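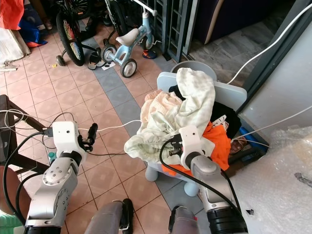
A pile of clothes on a light blue plastic child's seat.

Filetti to reopen in Kilville, with fewer tables and a longer menu

Filetti, the pasta place on the Kilville waterfront, says it will be back in July after most of a year with paper over the windows. The new owners, a small company called Poten, have cut the dining room from 86 seats to something they describe only as "intimate". Prices have not been announced.

The menu has. It runs to 19 mains, which is a lot for a kitchen that used to struggle with seven on a busy night. Regulars will remember waiting an hour for gnocchi and being told the harbour view was part of the meal. The view is still there, though half of it now belongs to the new ferry car park.

Poten says the fish will be local and the bread will be baked on site. Filetti's last owners said the same, and for a while the bread came off a truck. We asked who the fish supplier would be and were told that was "being finalised".

Kilville has 2,985 residents and a short summer. Nyamweya, the grill two doors down, stays open all winter by doing a cheap lunch and closing at 8 p.m., and it fills most evenings. Poten plans to serve dinner only, until 11, all year round. Anyone who has walked that street in the off-season may wonder who will be eating at half past ten.

Bookings are meant to open next month. The phone number on the door rang out when we tried it.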